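Household Equipment Guidance: Planning the Purchase of a Laundry-Folding Robot

Issued by the Kiscombe Household Advisory Service. Revised 26 February 2024.

The following tips are intended for households and small shared residences that are considering an automated folding aid. They concern planning and cost. Questions about installation should be directed to the supplier.

Set the full budget first. The purchase price is only one part of the expense. A household with $2000 to spend should hold back 20 percent for delivery, replacement grip pads and the first service visit. Suppliers such as Lunitz and Jungate quote these items separately, and the quotation should be requested in writing before any deposit is paid.

Keep a laundry record. For one full month, write down what is folded in the home, by type of garment. Oi-ling Tsai, who prepared the record sheet for this service, recommends December for homes in cold areas, as heavy clothing is then in regular use. A household that folds fewer than 50 pieces in the month will seldom recover the cost of a machine and may prefer to rent.

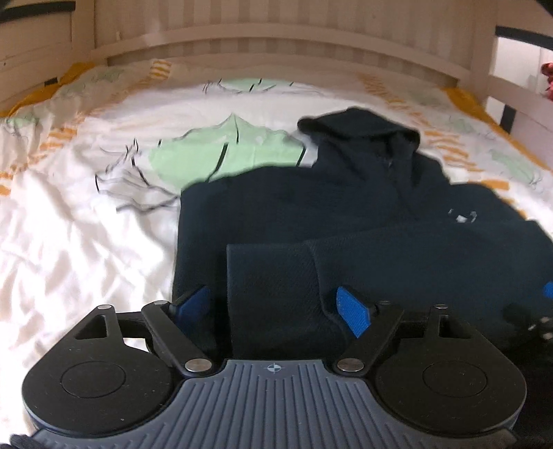
Garment type should weigh more heavily in the decision than the advertised speed. Flat items such as towels and pillowcases are within the reach of most entry-level equipment. Hooded sweatshirts are a more demanding test and should be included in any demonstration. The hood adds bulk at one end, and a sleeve folded across the front brings a thick ribbed cuff on top of fabric that is already doubled. Ask the supplier to repeat the fold with a dark garment on a patterned sheet – many homes fold on the bed, and a plain showroom table is a poor substitute. Buyers should bring their own clothing to the demonstration.

Measure the working area. Record the width of the surface, its height from the floor and the distance to the nearest grounded outlet. Where a bed will serve as the work surface, note the height of any headboard or side panel above the mattress, and give these figures to the supplier together with the room dimensions.

Compare ownership with rental. Mirzaei offers a rental plan at $70 per month, with service included. Over two years this comes to less than the purchase budget given above, but the household owns nothing at the end of the term. Read the notice period and the charge for early return before signing.

Plan for upkeep. Wipe the grip pads with a dry cloth after each session, and remove lint from the joints weekly with the power disconnected. Worn pads should be replaced in pairs. Keep receipts and service reports in one folder, as most warranties require them.

Corrections to this page may be sent to Hok-lam Man at the Kiscombe office. Printed copies of the laundry record sheet are available at the front desk – please allow two working days for orders of more than 20 copies.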